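Cracked-Egg Bowl and Stand: Your Questions

I get the same handful of emails about this little white bowl and the stand behind it, so I've put my replies in one place. Last updated 2026-05-01.

Is the bowl supposed to look broken?
Yes! The jagged opening is the whole charm of it. Run a finger around the rim before you buy one, though — some are smoother than others.

What do you keep in it?
Rings, mostly. In April it was chocolate eggs, and I had to refill it more than I'd like to admit.

How much room does it need?
Not much. My Sultby catalog gives the base as 170 mm across, and I leave a bit of space for the stand too.
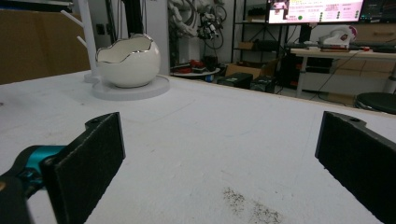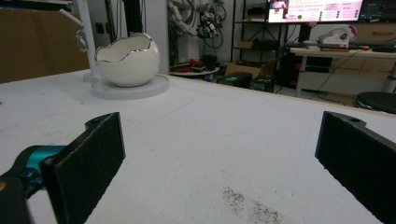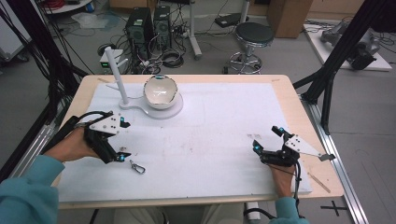
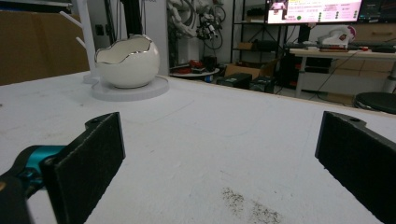
The white egg-shaped bowl and its stand, on the white tabletop.

What goes on the stand?
Anything light with a loop. Keys on a carabiner are fine, and so are bracelets. Sevim Demirtaş wrote to ask about mugs, and I wouldn't (mine wobbled with just one on it).

How do I clean the bowl?
Warm water, a drop of dish soap and a soft cloth. I go easy on the rim and never use a scouring pad. Dry it right away or you get water spots.

And a white tabletop?
Oh, it shows everything — smudges, scuffs, every last crumb. I brush the dry bits off first, then wipe with a barely damp cloth. If you wipe first you just smear them around.

Can I use it for plants?
I tried a small succulent once. There's no drain hole in mine, so it didn't last long.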